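Notes for the Mudgway folding and basin set, kept by Toshiko Minami. Last tidied May 31, 2020.

## What's in it

The set covers one small household job: taking a cloth off a table, folding or bunching it, and putting it in a basin. There are 843 clips in total. Of those, 531 end with the cloth in the basin and the rest stop at a fold or are partial tries. We kept the partial ones.

## Items

| Item | Notes |
|---|---|
| Table | light wooden top, dark metal frame, cable hole near one far corner |
| Basin | rectangular, salmon-pink inside, gray rim |
| Cloth A | light blue, thin white vertical stripes |
| Cloth B | plain cream tea towel, only in the March clips |

Cloth A is the one in most clips. Cloth B went missing after March and was not replaced, so please don't ask for more of it.

## Layout

The basin goes on the left and the cloth starts to its right, near the middle of the table. Each clip begins with the cloth dropped from a low height and left however it lands. Jacqueline Mallet wanted it flattened first, and 100 of the early clips were done that way. They are in `flat_start/` and should be treated separately.

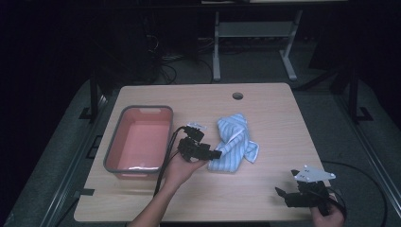
*Cloth A bunched beside the empty basin.*

## Labels

Each clip has one label for the start and one for the finish:

- `heap` – cloth bunched, no clear edge
- `half` – folded once, corners don't have to meet
- `quarter` – folded twice
- `in_basin` – all of the cloth inside the rim
- `over_rim` – any part hanging over the side

Natalina Serra and Rungnapa Meesuk labelled everything separately, then went over the disagreements together. Most were `heap` versus a very sloppy `half`. Where they couldn't settle it, the label is `heap`.

## Known problems

- The inside of the basin catches the light, and a bright streak can show along the front edge. Colour-based masks may need a hand fix.
- The stripes on Cloth A blur in fast clips.
- 2 clips have the wrong finish label in the old index. Use `index_v2.csv`.

Corrections go to Padmavathi Kandasamy, with the clip number in the subject line.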